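Handling Cloth with Two Robot Arms: Report on the Open Day Visit to Brindis
Project group 3, Automation Basics. Written by Wilmer Alvarado and Tullio Parisi 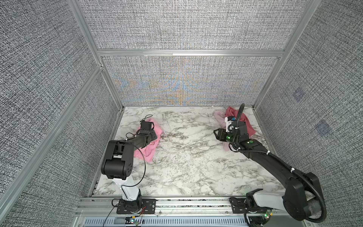 Fig. 1. The two-arm cell at Brindis with pink cloths on the table. The right gripper has its jaws open.

1. Why we went

Our project is about how a machine can pick up soft things. In the first half of the year we only worked with blocks and tins, which keep their shape. Our supervisor, Edeltraud Ackermann, suggested we go to the January open day at the Brindis workshop in Zirnthorpe, where a cloth handling cell was being shown. Entry was free for students but we had to put our names down beforehand.

2. The cell

The two arms are fixed at the front of the table and reach inwards. The walls are covered in woven fabric on an aluminium frame, and the table top has a marble pattern with grey and dark veins. We asked about the pattern. Gerd Pfeiffer, who ran the demonstration, said the team wanted a background that was not plain, so that the software could not rely on an easy one.

The arms are not the same. The right one is larger and has thick corrugated hoses held on with cable ties, and there is a small camera housing above its gripper. The left one has a thin cable running in a wide loop. Tullio asked whether a loop like that could catch on the cloth. Mr Pfeiffer said it had done so twice while they were setting up, and they now check it before each run.

3. The demonstration

Each run lasted three minutes. The task was to take hold of a cloth, spread it and fold it once. The cloths were dropped on the table in a heap at the start, so no two runs began the same way.

We watched four runs. Two ended with a fold that we would call good. In one the gripper closed on two layers and the cloth came up doubled. In the last one Mr Pfeiffer stopped the arms himself and started again.

The team has recorded 900 runs so far and wants to reach 2000 before changing to towels.

4. Questions we asked

Volker Rathjen from the workshop answered questions for 20 minutes after the last run. He told us that finding a corner is the slow part, and that pressing too hard on the table wears the finger pads. Spare pads are kept in a drawer by the cell. We did not get an answer about cost.

5. What we will use

We will try a patterned surface under our own gripper and tie our cables back along the arm. Our first test will use one cotton napkin. Wilmer is making the new finger pads and Tullio will write the test sheet.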